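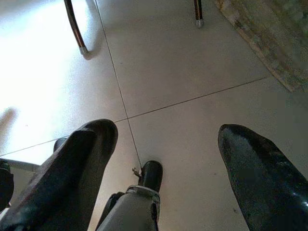 Tiled floor, looking down.

Thread on Halász, the band, for those who keep asking where to start.

They formed in Vellulby as a trio. Ida Voß sang and played bass, Torben Janssen was on guitar, and Jörg Reinholz played drums. The name came from a shop sign Voß saw on a school trip. She has told two versions of that story, so take your pick.

The first single was "Bokari." It was pressed in a run of 3000 and sold mostly at shows. The B-side is an early take of "Ferry Money," slower than the album one. I prefer it.

Reinholz left before the first album was finished. He plays on two of the songs. The rest is Henrike Hellwig, who had been doing their live sound and owned a drum kit.

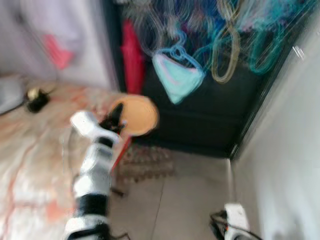
Hellwig changed the band more than people give her credit for. Reinholz played hard and a little ahead of the beat. She sat back, and Voß started singing lower to match. Listen to side two of the debut and you can hear the join.

The second album has 12 tracks and should have had fewer. Randi Engebretsen produced it and added a lot of organ. Reviews at the time were mixed. The title track still holds up, and so does "Salt Lamp."

Janssen and Voß stopped writing together after that tour. The third record is split down the middle – his songs first, then hers. Hers are better. His include the one that got on the radio.

After the split Voß made a solo record under the name Zeveo. No guitar on it at all. It's the one I play most, usually late in the evening.

Order I'd go in: the single, the debut, Zeveo, then the third album. Leave the second until you already like them.

Correction to the post on the B-side: Hellwig mixed that take, Engebretsen didn't. I had the credits wrong. The sleeve lists both names for the later reissue – that's where I got mixed up.

The reissue adds a live version of "Salt Lamp" from an October show in Vellulby. The vocal is quiet in the mix, but it's the only live recording of that song I know of.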